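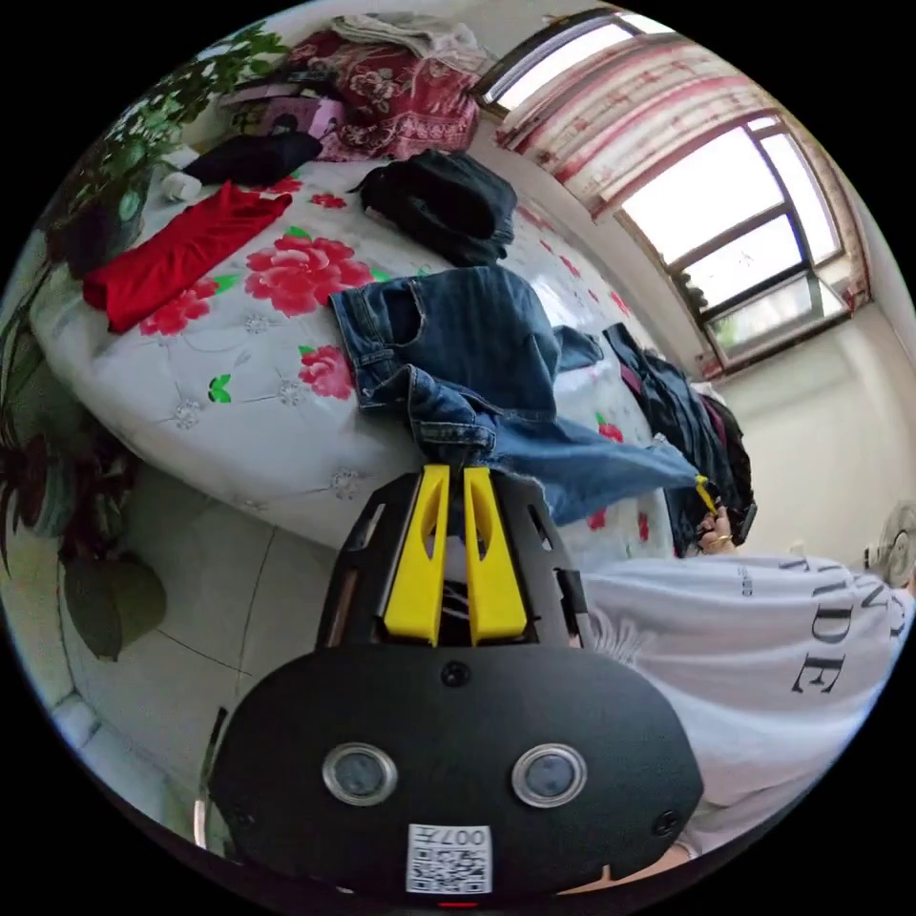

The bed, Tuesday, before any of it was packed.

The taxi was booked for 6. That gave her the length of one wash cycle, near enough, and the wash was already done, so no excuse there.

Jeans first. Jeans always took up the most room and if you left them till the end you ended up sitting on the bag. She'd thrown them down in the middle of the roses and they'd landed how they landed, one leg off on its own, waistband up. Fold in half. No — pockets first. She went through the pockets. A bus ticket from Fornance, gone soft. A hair grip. Nothing else, though she tried the little one twice.

The sheet was her mother's. Big red roses, pink ones, leaves all over. You could lose a sock on that sheet and she had, plenty of times. Her mother bought it off the market in Stutatlow the year the roof was mended and said it would see them all out. It had seen most of them out. The town anyway, if not the world.

Ten past four. Kettle on, then forgot the kettle.

The red one was done already, folded flat, she'd done that last night when she still thought she might be calm about this. She picked it up. Put it down again. It was too bright for an interview and too good to leave behind. Take it. Wear the grey. Take both and decide on the train.

The letter said room 836, Sillus building, bring proof of adress. She didn't have proof of address, she had a gas bill in her mother's name and a library card. Would a library card do? It had got her into most things so far.

Downstairs the phone went. She let it ring. It would be her aunt, and her aunt would want to know if she had sandwiches, and what sort, and whether it was a through train or did she have to change at Sales. She had to change at Sales. She had 4 minutes to change at Sales, with the footbridge, and she was not going to say that out loud to anyone.

It rang off. It rang again.

"I've got sandwiches," she said down the phone.

"What sort?"

"Cheese. I have to go, I'm packing."

"You should of packed yesterday."

"I know."

"Is it a through train?"

"Yes," she said, and went back up two at a time.

The black bag was at the far side of the bed, sagging. She'd had it since school. The strap had been sewn back on once with fishing line and the line had held better than the bag. She dragged it over by the loop and started. Jeans in. Red in. Grey, out again, that was for wearing. Shoes down the side, wrong way, right way. Toothbrush. Where was the toothbrush? In the bathroom, where it lived, because it was still her toothbrush and this was still her bathroom until 6.

She sat down on the roses for a second. The mattress did what it did, rolled her towards the edge.

Nearly 11 years in this room. It was only two nights, the interview and then the one after with the cousin. Only two nights and she'd packed all her good things.

She got up and found the toothbrush. Zip halfway, stuck, pulled, went. Outside somebody was sounding a horn, and it wasn't even quarter to, and the kettle had never been switched on at the wall.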